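Issue dated 3/7/23. Replaces all earlier versions of this section.

# 6. Table Tasks: Setting Up, Running and Judging the Results

## 6.1 Purpose of this section

This section applies to users of the Habte simulator who have the Rakeck arm model installed and wish to run the tray and bowl tasks. It assumes that the software has been installed as set out in the earlier sections and that the licence check has been passed.

Many users come to the table tasks with a plain question: can a machine lay or clear a table yet? Stamley is asked this regularly by care homes, canteens and private households. The table tasks were written so that the question can be put in a form which has an answer. They do not cover a whole household chore. They cover one small part of it, namely moving a light bowl and its contents on to a tray without spilling, tipping or dragging.

Users should read 6.5 before quoting any score outside their own organisation.

## 6.2 Before you begin

Check the following before opening a task:

- The simulator and the arm model show the same version number on the start screen.
- The wrist view opens in its own window and is not covered by the control panel.
- The results folder has been set and is not on a shared drive.
- Any earlier run has been closed with **End run** and not by shutting the window.

> **Note:** The tray may be placed at any angle on the table. The task does not require it to be square to the arm, and users should not straighten it between attempts.

> **Caution:** Do not connect a real arm while a table task is open. The arm model will accept movements at speeds that are not safe in a room with people in it. The locking switch described in Section 3 does not protect against this.

## 6.3 Setting out the table

1. From the main menu, choose **Tasks**, then **Table**, then **New**.
2. Select the brown table top. The other table tops are supplied for practice and are not scored.
3. Add the tray. Leave the position set to **Vary**.
4. Move the arm to its ready height above the table using the **Ready** button. The fingers should be open.
5. Look at the wrist view. Part of the tray should be in sight. If no part of it can be seen, press **Vary** once more and wait for the table to settle.
6. Confirm that nothing is held between the fingers. The control panel should read **Hand: open, no load**.
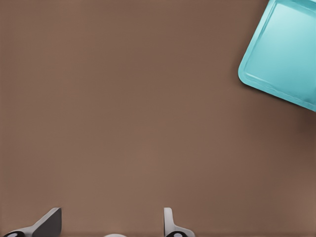

7. Press **Store start**. The position of the tray and the arm will be saved under the attempt number.
8. Add the bowl and one piece of fruit from the **Items** list. The simulator will place the fruit inside the bowl.
9. Wait until the **Settled** light turns green. This normally takes a few seconds, but may take longer on older computers.

Should the **Settled** light stay amber, the fruit is still rolling. Leave it alone. Pressing **Vary** at this stage will discard the attempt, and it will be recorded as void.

> **Note:** Users at the Kinberg test kitchen found it convenient to store a full set of starts in one sitting and to run the attempts on a later occasion. This is permitted. The stored starts must be run in the order in which they were saved.

## 6.4 Running an attempt

An attempt may be run by hand or by a trained controller. The steps are the same in both cases, although under a controller the user has nothing to do between steps 3 and 6.

1. Open the stored start and press **Begin**. The clock starts at once.
2. Bring the arm across the table until the bowl is in the wrist view.
3. Line up the fingers so that one will pass inside the bowl and the other outside it. The rim should lie between them.
4. Lower the arm slowly. Stop before either finger touches the base of the bowl or the table.
5. Close the fingers on the rim. The control panel will show **Contact** twice, once for each finger. A single **Contact** means that only one finger has met the bowl and that the arm should be raised and lined up again.
6. Lift the bowl clear of the tray's raised edge before moving sideways.
7. Move over the tray, lower the bowl, open the fingers and raise the arm.
8. Press **End run**.

Step 3 is where most failures begin. From above, a bowl can hide a good part of the tray, and a controller which finds its way by the tray's edges may lose track of where the tray ends. A person at the controls makes the same mistake, though usually only on the first few attempts. Where the bowl already overlaps the tray in the wrist view, take the line of the rim as the guide and leave the tray until the bowl has been lifted.

The grip should be taken on a part of the rim that runs as nearly as possible straight between the fingers. A grip across a strongly curved part will hold on the way up and then slip when the arm moves sideways.
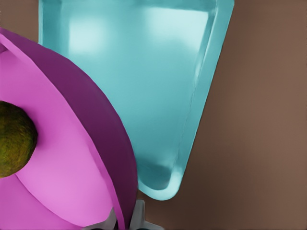

Fruit adds a second difficulty. It does not sit in the middle of the bowl, and its weight pulls the bowl down on one side once the rim is lifted. A bowl held at the side furthest from the fruit will tilt more than one held close to it. The scoring allows a modest tilt. It does not allow the fruit to leave the bowl, even where it lands on the tray.

> **Caution:** Do not raise the **Grip force** setting above the marked line in order to stop the bowl from tilting. The simulated bowl does not break. A real one may do so, and a controller trained at the higher setting should not be moved to a real arm.

### 6.4.1 If an attempt goes wrong

| What the panel shows | What has happened | What to do |
|---|---|---|
| Contact (once only) | One finger has met the bowl and the other has not | Raise the arm, line up again, carry on |
| Load lost | The bowl has slipped from the fingers | End the run; it is scored as a failure |
| Item outside | The fruit has left the bowl | End the run; it is scored as a failure |
| Edge strike | The bowl or a finger has hit the tray's edge | Carry on; marks are taken off |
| Out of reach | The arm has been asked to go too far | Void the attempt and store a new start |

A void attempt does not count for or against the controller. Users who void a large share of their attempts should say so when they report the score.

## 6.5 What a score means, and what it does not

The controller supplied with this release was trained on about 4,000 practice runs, all of them in the simulator. It was then scored on 700 attempts which it had not met before. It placed the bowl on the tray, upright and with the fruit still inside, in 74 per cent of them.

Stamley asks users to read that figure with care. In a kitchen, a helper who fails with one bowl in four would be asked to stop. On the other hand, the attempts include tray positions that a sensible person would correct before starting, and the controller is not allowed to push the tray into a better place. When the starts are limited to those with the whole tray in reach and in view, the score is higher. Stamley does not publish that higher figure, as homes and canteens do not limit themselves in this way.

The following are not tested by the table tasks and should not be claimed on the strength of them:

- Clearing a table on which several things have been left.
- Handling wet, greasy or very hot crockery.
- Working near children, pets or anyone who may reach across.
- Telling rubbish from food that is to be kept.
- Carrying a loaded tray from one room to another.

Each of these belongs to the ordinary work of clearing up after a meal. Stamley's present view is that a single arm fixed to a worktop can be trained to do one short part of that work fairly well, provided that a person has set out the rest. It cannot yet be left to do the whole. Users who are considering the purchase of an arm for household or canteen use should plan on that basis and should not reduce staff hours in advance of their own trials.

Shop-floor users may reach a different view. Where the same tray is fixed in the same place all day, much of the difficulty described in 6.4 is removed, and a simpler machine without a trained controller may be the better purchase. Section 9 deals with fixed-tray work.

## 6.6 Keeping and reporting results

1. After the last attempt, choose **Results**, then **Close set**.
2. Enter the name of the controller and the version number of the simulator.
3. Enter the number of void attempts. The simulator does not fill in this box.
4. Save the set. A closed set cannot be reopened.
5. If the results are to be compared with those of another site, send the closed set together with the stored starts.

> **Note:** Sets closed under an older version of the simulator can be read but not compared. The friction of the table top was changed in this release, and bowls now slide less readily than before.

A further task, in which the tray is to be stacked after use, is planned for the September release. Starts stored under the present section will not be suitable for it, and users need not keep them for that purpose.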